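How to store loose blocks in a metal bin without scratching everything?

Qin
Posted in March, 654 views

Hello all. I keep blocks, red and green, for a sorting exercise that we do at my work. They are rectangular, all of the same kind, and until now they simply lie in a grey metal bin, in any direction they like. The floor of the bin is already scuffed and I begin to worry for the edges of the blocks also. I would like to keep the bin, as it has the right size for the place where it stands.

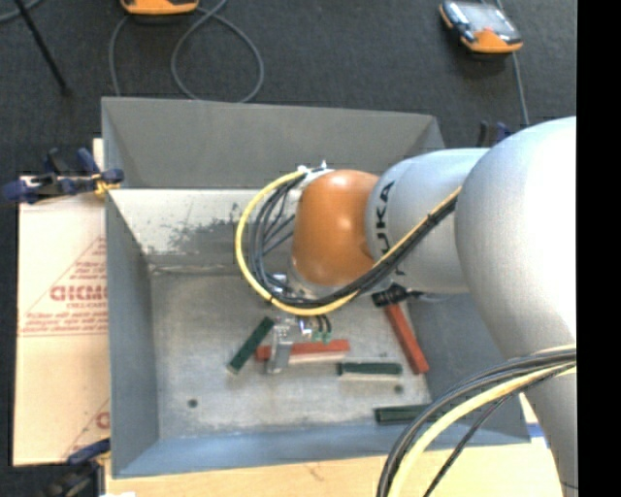 brallov_9
Is it the blocks you want to protect, or the bin? For the bin I would do nothing. A scuffed floor is only looks. For the blocks, a thin rubber mat helps much, the kind that is sold for drawers. Cut it 2 mm smaller than the floor on each side, otherwise it makes a wave in the middle and the blocks will lean on it.

Qin
It is the blocks. The bin can look as it wants. But will the mat not hold them too strongly? They have to be picked up again and again, and they should be able to slide a little.

Helley
I had this same question with wooden parts for a school. Rubber was too sticky for us, the parts stood on their edges and did not fall flat. We changed to felt, 3 mm thick, glued only at the corners. It lasted more than 13 months and then we put a new one. Two things to know:

Felt collects dust, so take it out and shake it sometimes.
Do not choose felt in red or green — you will have difficulty to see the blocks.

And please do not throw them in from high. Most of our damaged corners came from this, the metal floor was less guilty than we believed.

zustus
just buy a plastic box

Qin
Thank you, I will try the felt first, in white or light gray. The plastic box I cannot use, the place is made for this bin. If the corners still get damaged I will write again here.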